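Ticket: green serving tray slides around on the tabletop
Opened by: Leen Geagea
Status: waiting on parts

Hi Karabo, me again! You asked for the whole story, so. The light green tray won't stay put once I start setting a place. I put the striped mat down, tray to the left of it, and the second I reach for the plate the tray scoots off toward the edge of the table.

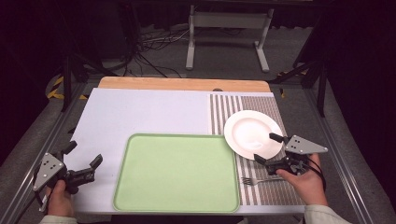
First thing I tried was moving the mat so the tray wasn't sitting on its edge at all. A bit better — it still slides if I bump the rim. Then I washed the bottom of the tray with dish soap and dried it (Nadine swore by this). No change after 3 tries.

On Saturday I wiped the whole tabletop down too, in case it was polish or grease, and tested again with the tray, mat and plate.

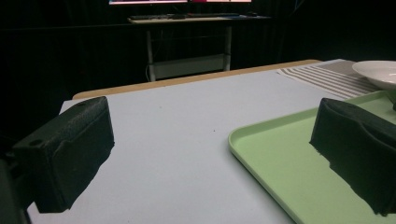 Tray on the right side of the table, small dark speck near the middle.

Same deal, sadly! I'm ordering a pack of 50 clear stick-on dots from Revlow and will put 4 under the corners. Can you tell me if they survive the dishwasher? If not I'll cut up some shelf liner. Please leave this open till I've tried them.

Leen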